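Gestow opens packing and sorting centre for small grocery parcels in Kollthorpe

KOLLTHORPE, October 30, 2008 - Gestow, the household goods and dry grocery supplier, has opened a packing and sorting centre on the Pludow estate on the edge of Kollthorpe. The centre will handle small boxed and packeted goods for village shops, school kitchens and care homes across the district.

The building was last used as a furniture store and had stood unlet for three years. Work to fit it out began in April. Gestow has replaced the roof lights, laid a new floor in the goods-in area and put in a second loading door on the north side, so that deliveries coming in no longer share a doorway with orders going out.

Orders from small shops make up most of the work. A typical shop will take a full case of one or two lines and only a handful of packets of everything else. Until now Gestow sent these mixed orders out from its main warehouse, where the shelving and trolleys were set up for full cases. Small boxes were often packed last, on top of heavier goods, and some reached the shops crushed or with torn labels. The company received complaints about this over the past year and has refunded customers where goods could not be sold.

At the new centre, small goods are taken out of their cases and sorted on tables before they are packed. The tables were supplied by Zupan, a joinery firm in Kollthorpe. Zupan also made the racking along the back wall and the low benches in the staff room.

Goods are sorted by size first and then by order. Boxes of the same shape are kept together where possible, and upright dividers can be placed on a table when two orders are being made up side by side. Packets that will not stand by themselves go into the carton last, above the boxes. Each carton is then closed with paper tape and marked with the customer's name, the delivery round and the number of cartons in the order.

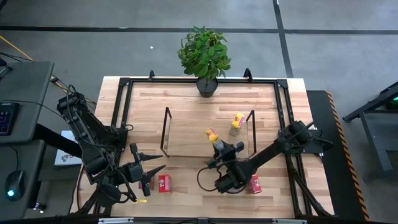
The same method will be used for returns. Goods sent back by a shop will be checked on a table set aside for the purpose, and anything unopened and within its date will go back into stock. Damaged outer boxes will be flattened and baled for recycling. Gestow will collect returns on the same round as deliveries, and shops do not need to book a collection if they have fewer than 30 items to send back. Larger returns should be arranged by telephone with the order office.

There are nine delivery rounds from the centre. Eight of them run weekly and cover the villages, with the remaining round serving Kollthorpe itself twice a week. Customers who already have an account will stay on their present delivery day unless they have been told otherwise in writing. Account numbers, prices and payment terms are unchanged. The lowest order value for free delivery also stays as it was.

Order sheets have been redrawn to match the way goods are now sorted. Lines are listed by type of pack, with boxes on the first page, packets and pouches on the second, and jars and tins on the third. The old sheets will be accepted until stocks run out, but orders sent on the new sheet can be made up more quickly. Copies will be handed out by drivers, and may be had from the order office on request.

Jars and tins will continue to be packed at the main warehouse for the time being. Shops that order both will therefore receive two sets of cartons, which will travel on the same vehicle and be listed on one delivery note. Gestow expects to move the packing of jars to Kollthorpe when the second half of the building is ready. No date has been set for this.

Shopkeepers and kitchen managers who would like to look round the centre before placing an order are welcome to do so on weekday afternoons. Visits should be arranged beforehand through the order office. Parking is at the front of the building, beside the weighbridge, and visitors are asked to keep clear of the loading doors.

About Gestow

Gestow supplies dry groceries, cleaning goods and paper goods to independent shops, schools and care homes. It carries its own range of boxed and packeted lines as well as goods from other makers, and delivers with its own vehicles.

Notes to editors

The centre is on the Pludow estate, Kollthorpe, at the end of the access road. Further details of the building, the order sheets and the delivery rounds are available from the Gestow press office.

ENDS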